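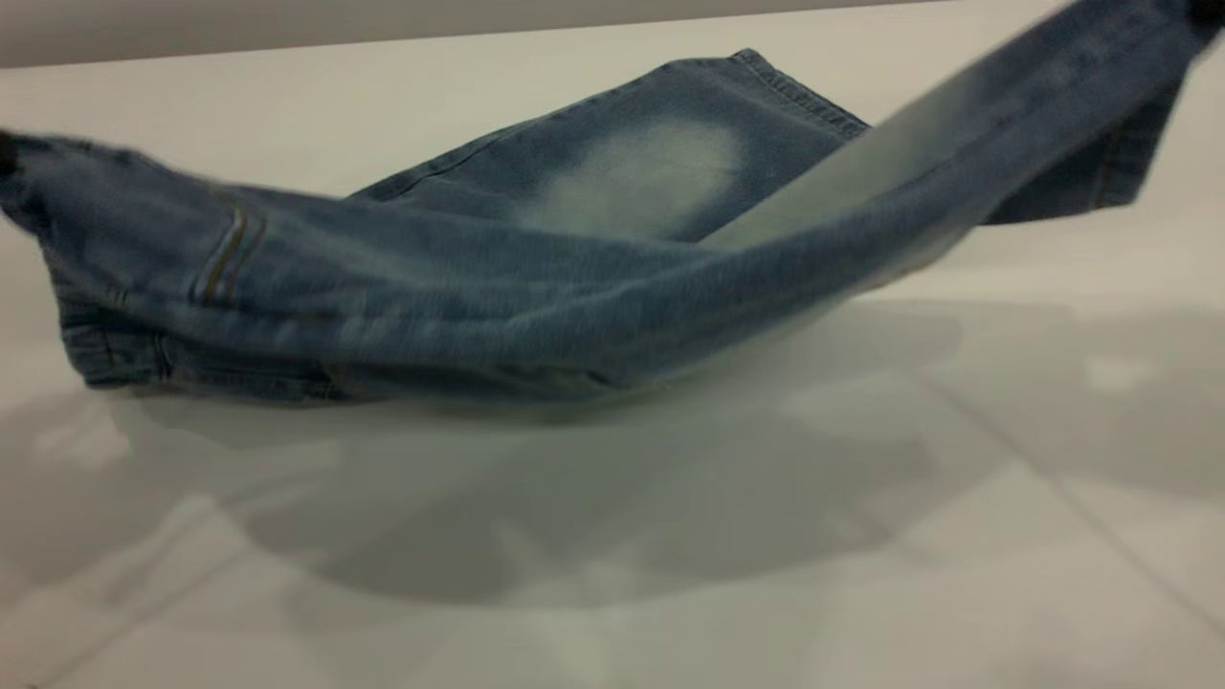

Jeans in midair, one end held at each side.

I've been gathering folding examples at Sullisgate since August, and the question I get most from friends is some version of "so when does it get good at it?" They mean the robot. I always want to talk about the jeans.

Jeans are a terrible thing to teach with. I love them for it. A dish towel more or less wants to be a rectangle. A T-shirt has opinions, but they're mild ones. A pair of jeans has two long heavy tubes, a stiff band at one end, seams like rope, and a habit of sagging in the middle the second you lift it from both ends (you can see the sag up top, nearly touching the table). Move one hand faster than the other and the whole weight swings over. Stop moving and it keeps going without you.

So when people in my line of work say we should "start with the clean examples," I get a little worked up, and that's what I want to complain about here.

For anyone who hasn't sat in one of these rooms: a person drives the arms, the arms fold the thing, everything gets recorded, and later a learning system chews through the recordings and tries to pick up the habit. My job is the driving, plus a fair amount of arguing. We work in blocks of 35 folds, then we switch garments or switch drivers or go get coffee. When I started, the rule was that any fold with a slip in it got thrown out. Dropped a cuff? Toss it. Grabbed a belt loop by mistake and had to let go? Toss it. Had to shake the legs out twice? Well, that was a judgment call, and mostly it got tossed too.

The rule came from Gholamreza Mohammadi, who set up the program and who is a much more careful person than I am. His reasoning was good and I'll try to be fair to it. The system copies what it sees. If you show it fumbling, you get fumbling. He'd come off an earlier project, Losar, where they kept everything, and the result was an arm that would pick up a shirt, put it down, pick it up again, and hover there like somebody trying to remember why they came into the kitchen. He never wanted to look at that again. I get it!

But then we'd test on jeans, and the fold would go beautifully right up to the moment something went a tiny bit wrong, and after that it was lost. One leg would slide out flat and the arms would carry on with the rest of the fold as though both legs were still there. Of course they did. We had gone through and removed every recording in which a person had dealt with that exact problem. We'd shown it hundreds of good days and no bad ones.

Tyyne Lindqvist, who drives the station next to mine, had been saying this for months, much more politely. Her way of putting it was that learning to drive a car in a place with no other cars is fine until you leave. She started keeping a private tally of tossed folds with a note on each one, and she'd mark whether she had managed to fix the mistake and finish. Mostly she had. So the folds were done, the jeans were in a tidy stack, and the recording was in the trash because the middle of it looked ugly.

I think "ugly" is the word that does the damage. There's a look that everybody in this business likes, where the cloth goes up in one smooth lift and comes down exactly where you wanted. It's lovely to watch. It's what you show visitors. And without anyone deciding to, you begin choosing examples the way you'd choose clips for a highlight reel. I caught myself doing it. I had a fold where the lift went lopsided and I eased one side down, let the legs swing, waited, and brought it back up level. Probably the most skillful thing I did that whole block. I reached for the discard key without even thinking.

What I'd like us to keep is the recovery. I don't mean the fumbling in general, and this is where Gholamreza and I finally got somewhere after 2 long lunches and one fairly loud conversation in a hallway. If a driver slips, notices, and fixes it in a way you'd want copied, keep it. If a driver slips and then pokes around for a while with no plan, cut it. Yes, that takes somebody watching the recordings and making a call, and yes, people will disagree. Afshin Ranjbar and I went through the same batch separately and came back with different answers on more of them than I'd like to admit. He's stricter about pauses. I think a pause is often the smartest part of the fold, since with heavy denim waiting out the swing is half the skill, and a system that never sees anybody wait is going to grab at a moving leg every time. He thinks I'm sentimental about my own pauses. He may have a point.

My other gripe is about who does the driving. For a long time we had two very good drivers doing nearly everything, because they were quick and their numbers looked nice. Then Farzad Rashti joined and folded jeans like no one I have ever seen, waistband last, legs crossed over in a way that made me itch. The first reaction in the room was to retrain him. I was in favor of that, I'm sorry to say. But his folds came out square, and he never once got caught by the stiff bit at the fly that trips up the rest of us. If he has a trick and we coach it out of him so that his recordings match ours, we've lost the one thing he brought with him.

Now, somebody is going to write in and tell me that mixing styles confuses the system. Gediminas Paju has already told me in person, so you can save the stamp. He works on the training side and says that if half the examples go left first and half go right first, you can end up with something that tries to split the difference and does neither. He showed me a case of it and it was pretty sad. I don't have a clever answer. Label the styles, maybe, or get enough of each. What I'd push back on is the jump from "this is hard to learn from" to "please stop recording it." People's hands differ. Pants differ too. Every pair we own hangs its own way, and we'd been using the same soft old ones over and over because they were easy, which is the same mistake with a different hat on.

(We did finally buy stiffer ones. I spent an afternoon at the thrift store with a company card, holding jeans out at arm's length by the cuff and the waist to see how they drooped. The lady at the register asked whether I needed the fitting room.)

I should say something about speed as well. There's always pressure to go faster, and it comes from a reasonable place, because recordings cost money and a slow fold costs more than a quick one. But when you know the clock is running, you stop doing the small careful stuff. You don't flatten the pocket. You don't go back for the cuff that flipped. I can tell from a recording whether the driver had someone standing behind them that day, and if I can tell, I'd bet the system is soaking it up too. I'd take 4 unhurried folds over a whole block of rushed ones, and I realize that's easy to say when I'm not the one signing for the hours.

As of Feb 24, 2026 the rule on our wall has been crossed out and rewritten in Tyyne's handwriting. It says to keep the fix if you'd teach the fix. Gholamreza initialed it, with a question mark after his initials, and he's asked for a comparison before he'll take the question mark off. So we're running one: same garments, same drivers, one pile with the recoveries left in and one pile without. I don't have results yet and I'm not going to pretend I can guess them. Tyyne has a candy bar riding on it.

If you do this kind of work yourself, on laundry or anything else, I'd love to know what you throw away. I mean really, go look in the discard folder. Pick 5 at random and watch them all the way through to the end, including the boring part after the mistake. Then write and tell me what you saw, especially if you think I'm wrong. I've still got a shelf of stiff jeans to get through this week, and I could use something to read on my breaks.

Contact the author through the Sullisgate front desk | © 2026 Sullisgate | Back to top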